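Winter Work on the Boat

I finally got the quote back from the yard at Mulloddale for the new standing rigging. It came in higher than I wanted, but the wire is 20 years old and the insurance company has started asking about it. I told them to go ahead in January, when the mast will be down anyway.

Odow is a small sloop and she doesn't ask for much. Last season we put 379 miles on her, nearly all of it day sails and short overnight trips. The longest leg was the run out to Roman and back, with 10 hours of motoring because the wind quit at lunchtime and never came back.

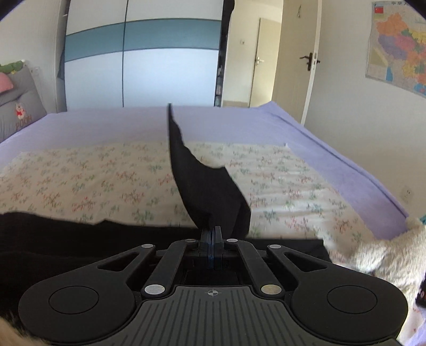

Roman Holidays and Other Short Trips
by the skipper of Odow

The engine did fine on that trip, but it left a little oil in the bilge. I think it's the rear seal. I wiped everything down, put a clean pad under it and checked it again after five hours of running. There was a spot the size of a quarter. I can live with that until spring.

The bigger job is the forward hatch. It has leaked on and off since I bought the boat, and I have bedded it twice with the wrong stuff. This time I'm taking the whole frame off, scraping it back and starting over. I bought a tube of Lekico sealant for it, on the advice of the guy at the parts counter. It needs a dry deck and a mild afternoon, so that may be a while.

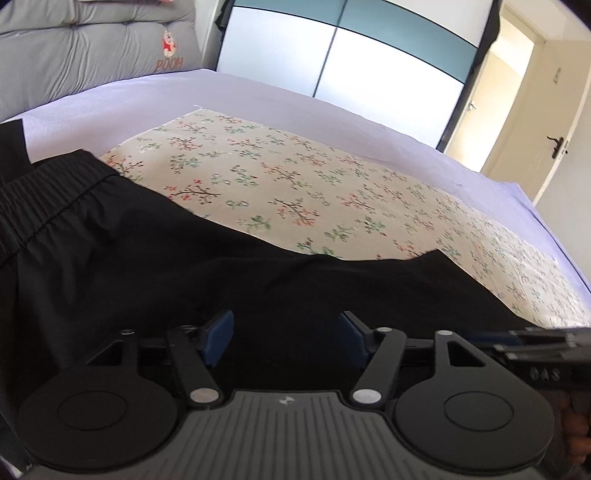
I also want to move the battery switch. Right now you have to lift the companionway step to get at it, and that's a pain in the dark - worse if somebody is standing on the step. There's room for it next to the panel. I just need longer cables.

The sails are at the loft for a wash and some stitching along the leech of the jib. The main should go another two seasons.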